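Working beside the packing arm: tips for bench staff at Utbridge

Since September the Pukham line has shared its benches with automated arms, and the duties of the 54 people on the rota have altered accordingly. Staff no longer place every carton by hand; they set out stock, watch the grip and deal with exceptions. The following advice is issued by Lautaro Ulloa, bench supervisor.

Keep small cartons upright and leave clear space on either side, so that the fingers can close without touching a neighbour. Store crates and bins beneath the bench, never on it.
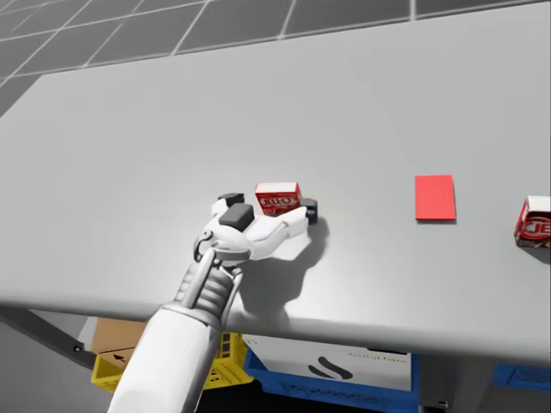 A crushed corner should be reported at once. Do not straighten the carton and return it - set it aside for the Ibarra desk. Each bench is allowed 4 rejects in a batch of 400 before the line is stopped.

Finger pads need a wipe at the start and end of every shift. Use a barely damp cotton cloth, work along the grooves and allow the pads to dry in the open position. 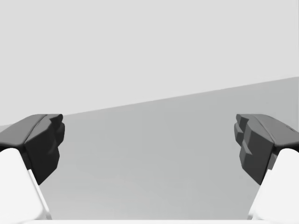
Cleaning is always carried out with the arm locked, and by 2 members of staff together. Those moving from hand packing to bench duty keep their present grade and breaks. Requests for training should be made to the Mumance office before 4 pm.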